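Reel Nine

The archive at Restelham held the surviving materials of Narnville, a half-hour television comedy about a boarding house, in a room kept at a constant temperature. Henrike Hamann had charge of the room. She had never seen a complete episode of the program and considered this an advantage.

The inventory was simple on paper. Two seasons had been shot on film, three cameras, with a live audience on bleachers. The prints were struck at 16 millimeters for the stations. Each episode had a production number, an air number and a title, and the three did not run in the same order. Episode production number 20 was "The Lodger's Goose," a holiday story, and it was the only one for which the archive had no print, no negative and no script. It had one soundtrack, on a separate magnetic reel, and a log sheet in pencil.

Gediminas Lūse arrived in March with a letter from the estate and a can under his arm. He was a collector from Arow. He put the can on the bench and kept one hand on the lid.

"It's the goose," he said.

"What is the condition?"

"It smells a little."

She wrote down: odor. She asked him to take his hand off the lid, and he did so after a moment.

The film was a 16-millimeter positive on acetate base. It had shrunk, though less than she had feared. The first section had warped across its width and would not lie flat. The edge code gave a stock manufactured in the right year. There was no main title. The leader had been replaced at some point with a piece of green leader from a different lab, and someone had written CHOO on it in grease pencil.

"What is Choo?" she asked.

"A town. They had a station there. It went dark."

"Then this was a station print."

"It was the station print," he said. "They ran it every December until the sponsor quit. My mother saw it there. She talked about the ending all my life, and I never saw it."

Henrike entered the provenance as verbal, unconfirmed.

The work was given to two people. Yurani Condori did the physical repair, which took nine days. She replaced the torn perforations, took out the old cement splices and made them again, and ran the whole length through by hand on rewinds. Nkrumah Bawa did the sound. The optical track on the print was poor, with a steady crackle in the second half, and the magnetic reel was much cleaner, so the plan was to lay the magnetic track against the picture and discard the optical.

The plan failed at eleven minutes. Up to that point the two tracks matched, line for line and laugh for laugh. After it the magnetic track went on to a scene in which the landlady, Mrs. Tull, discovers that the goose has been eaten by the lodgers, and there is a long laugh, and a reconciliation, and a song. The optical track did not have the song. It had a door, a set of footsteps, and then four minutes of very little talk.

Bawa played both for Henrike, one after the other.

"They shot two endings," he said.

"Or one of these is from another episode."

"Same room tone. Same cougher in the audience, left side. He's there at two minutes and he's there at nineteen." He played the cough. "Both versions."

She listened to the cough several times and agreed that it was the same man.

It was Condori who put the picture up. They watched it on the flatbed viewer with the lamp turned low, the three of them, and Lūse on a stool behind, because the letter from the estate allowed him to be present. The image was soft and somewhat flat. The first act was an ordinary first act. Mrs. Tull has bought a goose she cannot afford, on credit, and the lodgers each have a reason to want it out of the icebox. There was business with a window. There was a policeman.

At eleven minutes the actress playing Mrs. Tull went to the icebox, opened it and found it empty. In the version on the magnetic reel she screamed, and the audience went up. In the picture she did not scream. She closed the icebox and wiped the handle with her apron. She set the table for six with no food on it. The lodgers came down one at a time, each having sold the goose without telling the others, each with a small amount of money folded in the hand, and each put the money under his own plate and said nothing. Then they sat. The last of them, the old man from the attic, asked her whether she would say grace, and she said it over the plates.

The audience did not laugh. Near the end someone on the bleachers could be heard blowing his nose. Bawa thought it was the cougher.

There was no closing title. The picture went to black and then to the green leader.

Lūse asked if they could run it again. Henrike said that each pass was wear, and that he could see the scan when there was a scan. He nodded. A little later she threaded it herself and ran the last four minutes.

The scan was made at the end of the month. The report ran to 20 pages, most of it on shrinkage and the choice of gate.

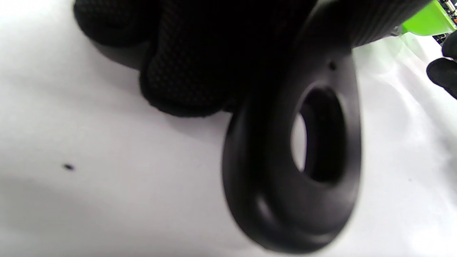 Gloved work, Restelham. The loop hangs nearest the viewer.

The question of which ending was the real one went to the estate, in the person of Fidelina Rivadeneyra. She was the granddaughter of the head writer and had a law practice. She came to Restelham with a folder, sat in the screening room and watched both versions, the second reconstructed from sound alone over a gray card. She took notes during the first and none during the second.

"The network aired the song," she said. "I have the letter. The sponsor sold poultry seasoning and did not want an empty table."

"Then the song is the broadcast version," Henrike said.

"Yes."

"And the print?"

Ms. Rivadeneyra opened the folder. It held a carbon of a memo from her grandfather to the lab, ordering one additional print from the alternate cut, to be charged to him personally. The price of the print was on the memo. The shipping address was the station in Choo.

"Did he have family there?" Condori asked.

"No. He had been stationed near there in the war. He said it was the only town where he'd been hungry." She closed the folder. "I always took it for a joke. He wrote jokes."

Henrike considered how to catalog this. The rules allowed for a broadcast version and a variant. They did not allow for a variant that had been broadcast, every year, to one town and no other. She consulted the manual and then wrote to the people who maintained the manual. They answered that the case had not come up.

She made two records. The first was for the sound reel: "The Lodger's Goose," production number 20, network version, audio only. The second took her most of an afternoon. Under title she put "The Lodger's Goose." Under version she put Choo.

The estate licensed a disc in an edition of 500, with both endings, the song over the gray card. Lūse was sent a copy and wrote back a letter of one paragraph. He thanked them for the work on the perforations. His mother had remembered it correctly, he wrote, except that in her telling there had been seven at the table, and he had checked, and there were six. He asked if there was any chance of a longer cut.

Henrike replied that there was no evidence of one. She then went down to the room and got out the log sheet in pencil, and began to go through the camera rolls for a seventh plate.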